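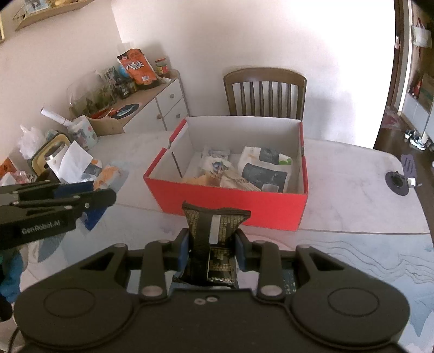
Drain and septic tips, minus the sales talk

1. Doubt the word "flushable." It means the wipe goes down. What happens farther along the pipe is your problem. Put wipes in the trash, all of them.

2. Skip the monthly packet of septic bacteria. A tank in normal use already has plenty. I have yet to see a packet that took the place of a pump-out, and I've read a lot of labels.

3. Pour grease into a can and let it set. Hot water just moves it down the line, where it cools and sticks.

4. Baking soda and vinegar fizz nicely. Against a real clog they do very little. Try a plunger first, then a hand snake.

5. Get the pumping quote in writing. Two outfits in Florncombe looked at the same tank: one wanted 788 dollars, the other 2,210 with "treatment." Ask what the treatment is and see how long the answer takes.

6. Spread laundry over the week if you're on septic. Five loads in one day push water through the tank before the solids can settle.

7. Write down where the lid is. Mine took 20 minutes of poking with a rod last February.

Valter Backlund, Hetthorpe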